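Ticket 382: right arm drifting on cube stacking, Stirstead cell
Opened by Hayley Kershaw, 15 July 2026

Found it! The wrist coupling screw had backed out, so I snugged it up, re-zeroed the joint and started a run of 50 stacks at 95% speed.

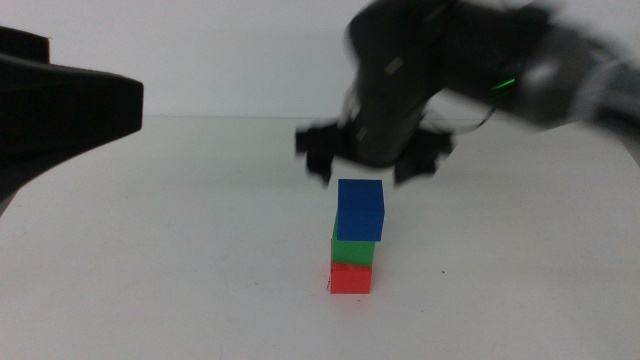
I'd still like the top cube placed closer to square, so next I'm trying a 10 ms longer pause before release. Love this little cell! Leaving the ticket open.

Contact | © Hillen | Back to top
We use cookies. Accept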